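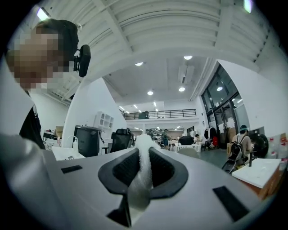
White fluff, twisted up

## Hand-washed cotton comes out stiff and covered in lint. What am I doing wrong?

**gravyboat_blues**, posted 2021-02-23

Hello everyone, long-time reader and I think this is my first time posting in Laundry & Linens, so please be gentle with me!

I moved into an apartment in Grernelstead last fall, number 608, which has a lovely view of the rail yard and no hookup for a washer. There's a laundry room in the basement but the elevator has been out more often than it's been working, and I finally got tired of hauling a basket down all those stairs and decided I'd do the small things by hand. Dish towels, pillowcases, T-shirts, that kind of load. I still take the sheets to my sister's.

I fill the bathroom sink with hot water, put in a good squirt of Hikoter liquid (the green one, it was on sale), swish everything for a while, squeeze it out, rinse once, and hang it over the shower rod. By the next evening my towels can practically stand up on their own. My dark shirts have white fuzz all over them, and the fuzz seems to get worse every time I wash. I bought a new cotton bath mat, 27 inches long and very thick, and I've been washing that in with everything else to save water. I wonder if it's the mat?

I've read that I should use vinegar, and I've read that I should never use vinegar, and my aunt swears by a product called Letovum that I can't find in any store near me. I'd love to hear from people who do this every week and have it figured out. Thank you so much in advance, and sorry this got long.

**clothespin_county**

Welcome! I did all of my washing by hand for two winters in a rental with bad pipes, and I remember those crunchy towels very well. I think you have a couple of separate troubles going on, so let me take the stiffness first.

Most of it is soap. A washing machine detergent is made for a whole tub of water, and a bathroom sink holds so little that a good squirt is far too much. Use a teaspoon. I mean a real measuring teaspoon, and I'd keep it right there by the faucet so you don't get generous. Then rinse until the water runs clear and doesn't feel slippery between your fingers. One rinse will never get you there. When I had towels as bad as yours sound, I gave them a soak in plain warm water overnight and was amazed at how cloudy it was in the morning.

As for how you handle the cloth, press it down into the water and let it come back up, over and over, and turn it now and then so the folds open. 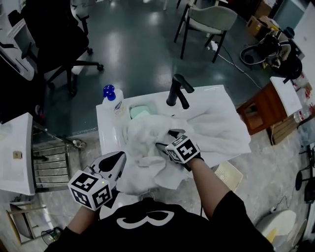
Try not to scrub cotton against itself unless there's a stain. Rubbing roughs up the fibers, and that's where some of your fuzz comes from too. The same goes for wringing. I know it's satisfying! But a hard twist puts creases in a T-shirt that you'll be looking at for weeks. I roll mine up in a dry towel and kneel on it, then give each piece a couple of sharp snaps before it goes on the line. The snapping makes more difference to softness than anything I ever poured out of a bottle.

On vinegar, a splash of the plain white kind in the last rinse is fine with cotton, and it helped in my house because our water was hard. Don't mix it with bleach, ever. If you don't like the smell, skip it and just rinse more.

And hang things where the air moves. Over a shower rod with the door shut, a towel dries slowly and folded double, and it sets like cardboard. I used to point a little fan at mine.

**Tub & Scrub**

its the mat. wash the mat alone

**mothball_manor**

I agree with the short answer above, but I'll add that new cotton mats shed for a good long while, so please don't lose heart if the first few washes are still fuzzy. I'd do yours in the bathtub, by itself, and clean out the drain catch afterward (I skipped that once and had a very slow tub until I got down there with a bent wire). Shake it outdoors once it's dry if you can.

For the shirts you've already got, turn them inside out before washing and keep darks away from anything white and fluffy. The fuzz that's on there now will mostly come off with a damp rubber glove, brushed in one direction from the shoulder down. Do it when the shirt is dry.

I've never used Letovum either. My mother kept a 500 gram box of washing soda from Beneš, the old hardware store, and put a pinch in with the dish towels when they got greasy. It does cut grease nicely, but it needs a good rinse after, so maybe hold off until your towels have softened up. Hot water is fine for the towels, by the way. I'd go down to cool for the black shirts, mine faded badly the winter I forgot.

**gravyboat_blues**

Oh, you're all wonderful. I soaked the towels last night and the water looked like skim milk, I was mortified! The mat is going in the tub on Saturday by itself. I have a box fan in the closet somewhere, so I'll dig that out too, and I'll come back in March and let you know how the towels are doing.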